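Visit report: teleoperation lab at Vandenberghe, Flatitz

We arrived in September at the end of the morning shift and went straight to the simulation room on the second floor. Hanneke Van Damme runs the demonstration program there. Her group collects teleoperated episodes for the Wollus policy, and all of the current work is done in simulation before anything moves to a real cell.

The operator sits at a desk with a small leader arm, a copy of the joints of the one on screen. Moving the leader moves the simulated arm, and every joint angle is logged together with the camera views.

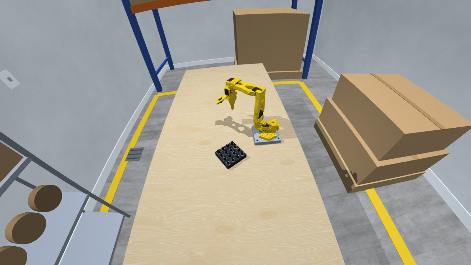 Latency was the first thing we asked about. Urho Toivonen, who wrote the bridge software, gave the loop rate as 100 Hz. He said the operators notice delays in the gripper channel well before they notice them in the shoulder. The leader has no force feedback. New operators tend to press too hard on contact, and those episodes are marked and kept in a separate folder.

The set holds over 2,000 episodes so far, 361 of them recorded with the current table layout. An episode starts when the operator presses a foot pedal and ends on a second press. Anything with a long pause in it is trimmed by hand. 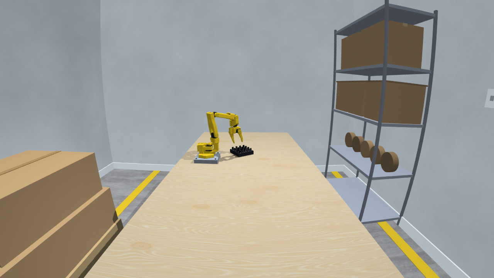 Simulated cell from the side of the shelving, gripper open over the table.

Several views are rendered for each episode. The room views are mainly for people reviewing the data. The close view is the one the policy depends on for the last part of an approach, and operators are asked to keep it open on the left monitor.
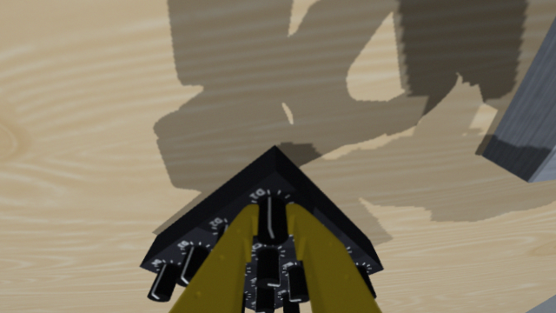 Shadows are left on in all views. Toivonen tested training without them and got worse results near the table surface, where the shadow helps to judge height. Light direction is varied between sessions. Wood grain is not, which Van Damme would like to change before the next round.

I was given two tries at the leader arm. The elbow is light and the wrist is stiff, and I lost track of the wrist angle both times. Bondow is supplying a replacement wrist with a lower gear ratio. 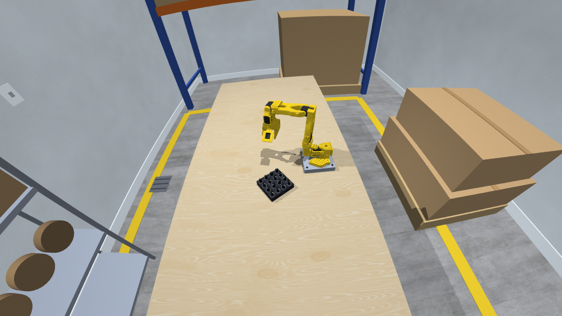
Room view of the simulated cell, end of the arm held above the table.

Open points from our side: the export format, the trimming rules in writing, and access to the rejected episodes. Van Damme will send the first two. The third needs approval from Vandenberghe.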